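Zero-rating (sales tax)

Zero-rating is a way of treating certain goods under a value-added or sales tax. The goods are taxable, but the rate is set at zero. Buyer pays no tax at the till. Seller still counts as making taxable sales, so can claim back tax paid on stock, rent, packaging and so on.

Often mixed up with exemption. An exempt sale also carries no tax for the buyer, but the seller can't reclaim what was paid further up the chain. That cost usually ends up in the price.

Background

Most value-added taxes have a standard rate, and many have one or more reduced rates under it. Zero is the lowest of these. Exports are zero-rated nearly everywhere, the idea being that tax is charged where the goods are used. Zero-rating at home is patchier. Food, books, children's clothing and some medicines are the usual candidates, depending on the country.

How it works

A shop buys stock for 232 plus tax at 15 percent. Tax on the purchase comes to 34.80. If the goods it sells are zero-rated, the shop charges nothing to the customer and claims the 34.80 from the tax office. If the goods are exempt, the 34.80 is gone. If they are standard-rated the shop charges tax on the sale price, takes off the 34.80 and pays over the diffrence.

Businesses selling mostly zero-rated goods are in a repayment position most of the time. Many file monthly instead of quarterly to get the money sooner. Late refunds are a common complaint, espescially from small exporters.

Household goods

Home textiles sit awkwardly. Sheets, blankets and towels are standard-rated in most systems, though bedding for cribs has sometimes been put in with children's clothing. Line between the two is usually drawn by size, sometimes by how the item is labeled for sale.

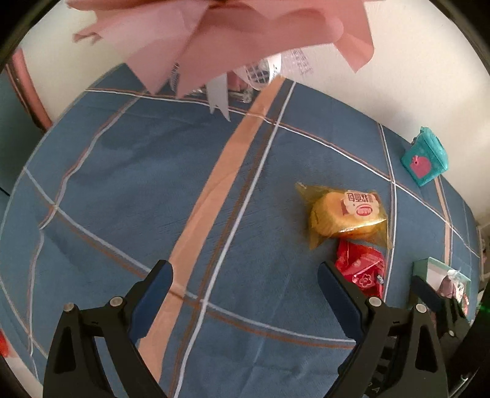
Plaid bed sheet, blue.

Mixed sets cause trouble. A crib set with one zero-rated item and one standard-rated item may be treated as a single supply, taking the rate of the main item, or split with the price shared out between the two. Splitting is more work and gets disputed more. The trader Cullberg sold sets of this kind through its Handen store and split the price on every one, a method later dropped in favor of single-supply treatment. See also Dizon test, Vilitz ruling.

Arguments for and against

Supporters say it helps low-income households, who spend a bigger share of their money on basics. Critics answer that richer households spend more on the same goods in cash terms and so get more of the benefit. A cash payment to poorer households would cost less – but it has to be claimed, and not everyone claims.

Other objection is the boundary. Every zero rate needs a definition, and definitions get argued over for years. Whether sellers pass the saving on is also disputed. Results differ by product and by how much competition there is.

Related terms

Exempt supply, input tax, reduced rate, reverse charge, partial exemption.

Filed under: Indirect taxes | Consumption taxes | Tax terms
Last edited Wed 16 October
Shares 39 · Comments 23
Contact us | Copyright and reuse | Back to top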